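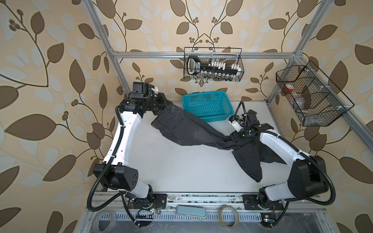

Seit dem letzten Bericht ist die Zelle wieder durchgehend in Betrieb, und wir sind mit dem Stand sehr zufrieden. Der August war noch ein Monat der Notlösungen, inzwischen laufen beide Arme mit derselben Firmware, denselben Grenzwerten und endlich auch mit derselben Kabelführung: Das schwarze Wellrohr liegt jetzt auf beiden Seiten außen am Arm und geht in einem Bogen zum Sockel hinunter. Für schwere Teile wie die dunkelgraue Jeans, die zwischen den Greifern verdreht und gespannt wird, ist das ein riesiger Unterschied. Die Arme müssen bei solchen Griffen weit ausholen, und früher hat sich genau dabei die Leitung am Handgelenk verspannt.

Zwischenbericht zum Vorhaben Ceditska, Teilprojekt Instandhaltung und Einrichtung der Zweiarmzelle
Stand: 17. Dez. 2018
Vorgelegt von: Werkstatt und Versuchsbetrieb, Denness Textiltechnik

1. Überblick

Gegenstand des Teilprojekts ist der verlässliche Betrieb der Zelle, auf der die Arbeitsgruppe Wäschehandhabung ihre Versuche fährt. Im Antrag hatten wir drei Punkte zugesagt: eine neue Kabelführung, ein wiederholbares Verfahren zum Abgleich der Arme und einen Wartungsplan, den auch neue Kolleginnen und Kollegen ohne Einweisung am Gerät abarbeiten können. Die ersten beiden Punkte sind abgeschlossen. Der Wartungsplan liegt als Entwurf vor und wird seit einigen Wochen im Alltag benutzt, mit vielen handschriftlichen Anmerkungen, die wir gerade einarbeiten.

2. Kabelführung

Wir haben mit dem linken Arm angefangen, weil dort die meisten Aussetzer auftraten. Der Fehler war unangenehm zu finden: Der Greifer meldete sich mitten in der Bewegung ab und war nach dem Zurückfahren sofort wieder da. Im Stillstand ließ sich nichts messen. Erst als wir den Arm von Hand langsam durch die Endlagen geführt und dabei den Bus mitgeschrieben haben, war klar, dass die Leitung kurz vor dem Handgelenk gebrochen war, und zwar innen, bei völlig unversehrtem Mantel.

Die neuen Leitungen haben wir über Tolbridge bezogen, ebenso das Wellrohr. Sie sind etwas länger als die alten und haben am Ellbogen eine freie Schlaufe. Dafür haben wir mehrere Schlaufenlängen ausprobiert. Zu kurz zieht am Stecker, zu lang legt sich beim tiefen Greifen auf die Tischplatte und wischt dort die Wäsche weg (sehr eindrucksvoll bei Socken!). Die jetzige Länge ist im Datenblatt der Zelle eingetragen und am Rohr markiert, damit sie nach einem Tausch wieder stimmt.

Der rechte Arm hat die gleiche Führung bekommen, obwohl er bis dahin unauffällig war. Das hat uns einen zusätzlichen Umbautag gekostet, den wir im Zeitplan nicht vorgesehen hatten. Wir halten ihn trotzdem für gut angelegt, denn die Ersatzleitungen passen nun auf beide Seiten und wir müssen nur noch eine Sorte vorhalten.

3. Befestigung und Abgleich

Beide Sockel sitzen auf der vorderen Aluminiumschiene. Nach längeren Versuchsreihen mit Denim und Frottee hatten sich die Nutensteine leicht gesetzt, und die Arme trafen sich in der Mitte nicht mehr dort, wo sie sollten. Bei einem T-Shirt stört das kaum, beim gemeinsamen Strecken eines schweren Hosenbunds schon, weil dann ein Arm gegen den anderen arbeitet und die Gelenkströme hochgehen.

Das neue Verfahren zum Abgleich stammt in den Grundzügen aus dem Ingenieurbüro Huỳnh, das uns zwei Tage vor Ort unterstützt hat. Beide Greifer fahren dabei nacheinander dieselben Punkte auf der Tischplatte an, die Abweichung wird abgelesen und in die Konfiguration geschrieben. Der ganze Ablauf dauert knapp 40 Minuten. Vorher war es ein halber Arbeitstag mit Anschlagwinkel und viel gutem Willen – entsprechend selten wurde es gemacht. Jetzt gleichen wir vor jeder neuen Versuchsreihe ab, und die Arbeitsgruppe fragt inzwischen von sich aus danach.

Die Sockelschrauben werden mit Drehmoment angezogen und mit Lackstrich gesichert. Verrutschte Striche sind beim morgendlichen Rundgang auf einen Blick zu erkennen.

4. Greifer

An den Greifern haben wir die Backen getauscht und die Schließkraft neu eingestellt. Der verdrehte Stoff ist für uns der interessanteste Prüffall überhaupt: Er ist dick, federt zurück und rutscht gern in dem Moment, in dem der zweite Arm nachfasst. Mit den alten Backen haben wir die Kraft immer weiter erhöht und damit die Antriebe warm gefahren. Die neuen greifen mit weniger Kraft sicherer, und es macht wirklich Freude, einer Versuchsreihe zuzusehen, in der die Hose nicht nach jedem dritten Griff auf dem Tisch liegt.

Offen ist der Verschleiß. Fusseln setzen sich in die Führung der Backen, bei dunklem Denim deutlich mehr als bei anderen Stoffen. Zurzeit reinigen wir mit Pinsel und Druckluft, wobei die Druckluft den Schmutz teilweise tiefer hineinbläst. Ein kleiner Staubsauger mit schmaler Düse ist bestellt.

5. Wartungsplan (Entwurf)

Täglich vor Beginn:
Wellrohre an beiden Armen auf Knicke und lose Binder prüfen
Backen reinigen, Greifer einmal leer öffnen und schließen
Schiene und Lüftungsschlitze von Fusseln befreien
Statusanzeigen an den kleinen Platinen neben den Sockeln kontrollieren

Wöchentlich:
Lackstriche an Sockel und Gelenken prüfen
Stecker am Handgelenk auf festen Sitz prüfen, Arm dabei stromlos
Tischplatte feucht abwischen
Gelenkströme im Leerlauf aufzeichnen und mit der Vorwoche vergleichen

Vor jeder Versuchsreihe:
Abgleich beider Arme, Werte ins Zellenbuch
Probelauf mit einem schweren und einem leichten Textil

Der Punkt mit den Gelenkströmen kam erst später dazu und hat sich schon bezahlt gemacht. Ein langsam steigender Wert am rechten Ellbogen führte uns zu einer Abdeckung, die nach dem Umbau schleifte. Früher hätten wir das vermutlich erst am Geräusch bemerkt.

6. Mittel und Zeitplan

Die Sachmittel für Leitungen, Backen und Kleinteile sind im Rahmen des Antrags geblieben. Aus den Resten möchten wir zwei zusätzliche Handgelenkstecker beschaffen, da die Lieferzeit zuletzt länger war als angekündigt. Eine Umwidmung ist dafür nach unserem Verständnis nicht nötig, wir bitten aber um kurze Bestätigung.

Im Zeitplan liegen wir durch den Umbau des rechten Arms leicht zurück. Betroffen ist allein die Endfassung des Wartungsplans, die Versuche der Arbeitsgruppe laufen wie vorgesehen weiter.

7. Nächste Schritte

Als Nächstes nehmen wir uns die offenliegende Elektronik neben den Sockeln vor. Sie soll Gehäuse bekommen, die den Staub abhalten und die Leuchtanzeigen trotzdem sichtbar lassen. Ein erster Deckel aus dem Drucker passt schon fast, nur der Kabelabgang muss noch breiter werden. Danach folgt die Auswertung der Stromaufzeichnungen über den gesamten Zeitraum, die wir dem nächsten Bericht als Anhang beilegen.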